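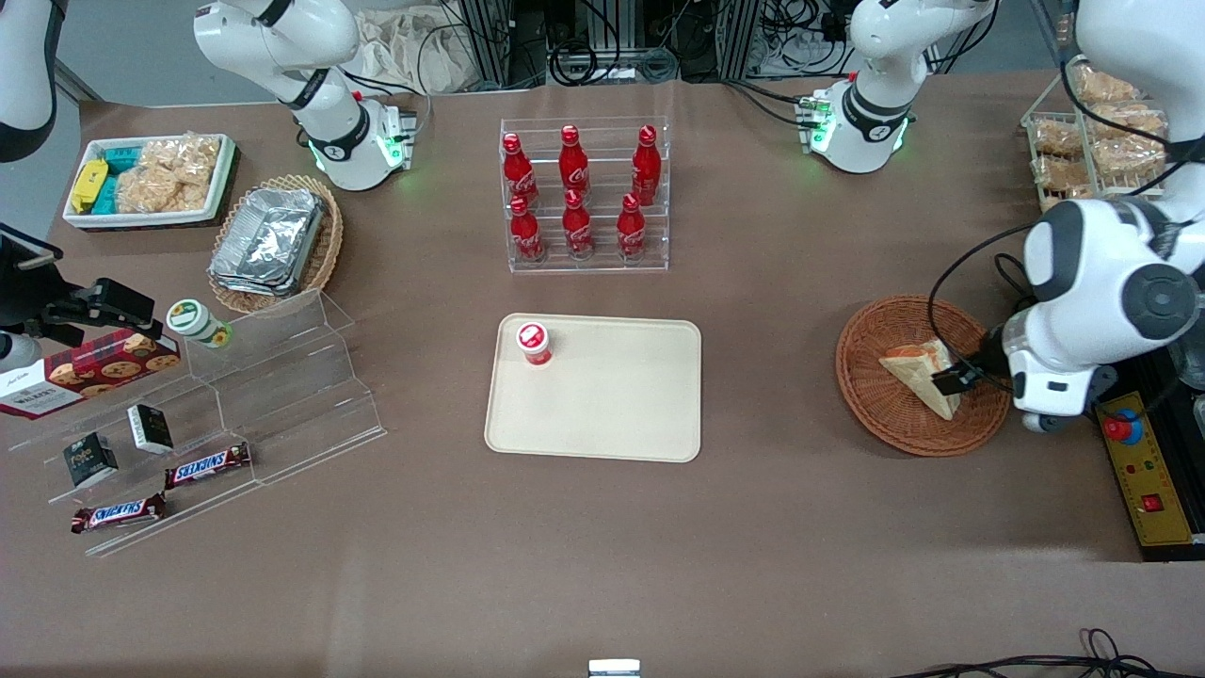

Ondon Two-Arm Table Station: Planning and Purchasing FAQ

This page is for site managers and budget holders at Holtstead locations who are thinking about requesting an Ondon station for packaged food and snack handling. It covers money, space and lead times. For operating instructions, see the station manual.

Last revised in August. Maintained by Keabetswe Msimang, Equipment Planning.

BEFORE YOU REQUEST

Who can request a station?

Any site with its own equipment budget line. Sites that share a line with another location need a signed request from both managers. The form is on the Equipment Planning page under "Capital, tabletop."

What does the base price include?

Two arms, one gripper per arm, the wrist cameras, one fixed camera, the controller, the emergency stop panel and the cables that connect them. Installation and the first day of training are also in the base price.

What does it leave out?

The table, the fixtures, network work, electrical work, spare fingers and the support plan. Sites most often forget the fixtures. Please price them before you send the form, since we can't add them to an approved request afterward and a second request goes to the back of the line.

Can we buy one arm now and the other later?

You can, but we advise against it. The controller and mounting plate are the same either way, so a one-arm purchase saves less than people expect. Adding the other arm later also means a second installation visit at the full rate. If the budget only covers one arm this year, talk to Keabetswe before filing.

Do we have to buy through Ekinci?

Ekinci is the only supplier we have an agreement with for this station. You may get a quote from someone else for the table and fixtures. The arms, grippers and controller have to come through the agreement or the support plan will not cover them.

TABLE AND ROOM

What table do we need?

A rigid one with a flat, matte top in a single color. Glossy tops cause glare in the cameras. Folding tables are not accepted. The top needs enough room for the arm bases, the control panel and every fixture you plan to use, with clear space left between fixtures for the gripper to come down. Crowding is the usual reason a layout is sent back.

Can we reuse a table we already have?

Often, yes. Send measurements and a photo of the underside to Taner Değirmenci, who does the site surveys. If the clamps won't fit the edge, he will tell you what would have to change.

How much clearance do we need behind the table?

Allow 30 inches. Equipment racks and cables take up most of it, and a technician has to be able to stand there. Please don't plan on using the space for storage.

Where does the emergency stop go?

At the table edge nearest the operator, within reach without leaning past an arm. Taner marks the position during the survey. Moving it later requires a new sign-off.

Is there an electrical cost?

Each station needs its own circuit. If your room doesn't have a spare one, ask your building contractor for a quote and attach it to the request. We don't hold a budget for wiring.

FIXTURES AND TEST STOCK

What counts as a fixture?

Anything that holds product on the table: display stands, bottle racks, trays, baskets and wire racks. Ordinary retail display pieces are fine in most cases. The Broltthorpe site bought nearly all of its fixtures from a store supply catalog and had only one rejected.

Is clear acrylic acceptable?

Yes. Tiered acrylic stands work well for candy bars and small boxes, and they are cheap to replace. Plan for some extra setup time. The cameras see the table through the clear shelves, and light catches on the edges and folds, so the lamps may need to be moved during installation. If you have a choice, get stands with an upright lip on each step.
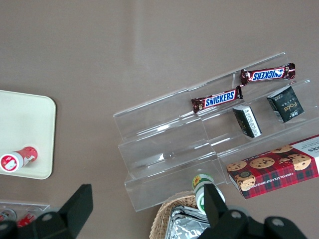 Wrist camera view of a tiered acrylic stand with candy bars, small boxes and shortbread, with the gripper fingers at the bottom.

What about wicker baskets?

They are accepted. Bread, rolls and foil-wrapped items can all be presented in a basket. Choose a wide, shallow one. A deep basket makes the gripper reach down past the rim, and the fingers wear faster when they rub against it. Put replacement baskets under consumables in your budget, not under fixtures.

Do we need to pay for test stock?

Yes. The station is set up with the items your site will really handle, so stock comes out of your budget. Bring a mix of shapes: bottles, bars, bagged snacks, boxes, foil containers and unwrapped bread if you plan to handle it. Test stock can't be sold or served afterward. Broltthorpe wrote off 27 items during setup, and their list is a reasonable starting point for a site of similar size. Ask Keabetswe for a copy.

Can we use empty packages for testing?

For training people, yes. For setup, no. An empty bag or box behaves differently in the gripper and the force settings will come out wrong.

Will the gripper handle soft or unwrapped food?

The standard fingers can hold a slice of bread. If unwrapped food is going to be eaten, you need the food-contact finger set and a cleaning procedure approved by your own food safety lead. Both add cost. Get the procedure approved first; Ekinci won't ship the food-contact set without it.

COSTS AFTER PURCHASE

How often do finger pads need replacing?

Budget for a new set every 1,000 hours of running time. Sites that handle a lot of boxes with sharp corners should keep an extra set on the shelf. Zübeyde Gökçe orders spares for all Holtstead sites and combines the orders to save on shipping, so send your needs to her and don't order direct.

Is the support plan required?

For the first year, yes. After that it is up to the site. The plan covers the arms, the controller and remote help with the cameras. It doesn't cover fixtures, tables, spills or cables damaged by carts.

Who pays for changes to the product mix?

The site does. Small changes, such as a new flavor in the same size of bag, can be made by a trained operator at no cost. A new shape or a new fixture may need an engineer. Ro-un Baek reviews those requests and will give you an estimate in hours before any work is booked.

How many people should we train?

We ask for 4 per site. Training past the first day is charged per session, and the price is the same for one person or a full group, so it makes sense to send everyone together.

TIMING

How long does approval take?

Complete requests are reviewed monthly. Incomplete ones are returned without review. The most common gaps are a missing wiring quote, a missing fixture list and no named person for training.

How long is delivery?

Ekinci confirms a delivery window once the order is placed. Don't buy perishable test stock until you have the installation date in writing.

Can we see a station before we commit?

Yes. Broltthorpe takes visits between 10 a.m. and noon. Contact Nermin Toprak to arrange one. Bring samples of your own products if you have them, along with any stand or basket you are thinking of buying, and she can tell you whether the grippers can get at it.

Can we lease?

There is no lease option under the current agreement. Keabetswe has asked for one to be priced for next year. This page will be updated when there is an answer.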